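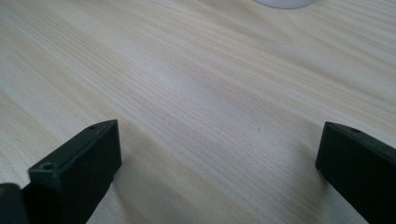 4.3 When the fingers stop agreeing with each other

I'll be upfront: the fault in this section cost us most of August, and I was sure for far too long that it was software. We were working with two hand-held grippers on a pale wooden table, moving small soft things into a wire basket, and every so often the logged finger opening would drift away from what the fingers were doing in plain sight. The log would say closed. The fingers would be wide apart with bare wood between them!

Of the 440 demonstrations we kept from that stretch, 68 had the drift somewhere in them. Hannelore Rainer went through the lot by eye (I still owe her for that) and noticed that the bad ones bunched up after long reaches to the left. Győző Rácz then tried wiggling the cable by hand, and the opening value jumped straight away. So it was the plug at the back of the gripper body, working a little looser with each pull -- and my two weeks of rewriting the filter had done nothing except smooth the error and make it harder to spot. 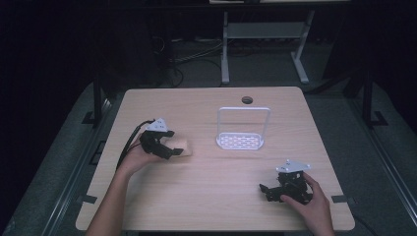

Figure 7. Two-handed basket task, left gripper holding the soft object. Its cable runs out over the left edge of the table.

What bothers me more than the lost time is the policy we trained before we caught it. It learned to let go early, and on the Stonholm arm that meant dropping things short of the basket, and once closing hard on the basket handle at full speed. Meinrad Eder hit the stop and the handle got bent, which was the worst of it. We've since put a strain relief on both cables and added a check that throws out any recording where the opening value jumps between two samples. In the next 300 demonstrations the check fired twice, both times on the left side, and we're still arguing over whether that's the plug again or the cable itself.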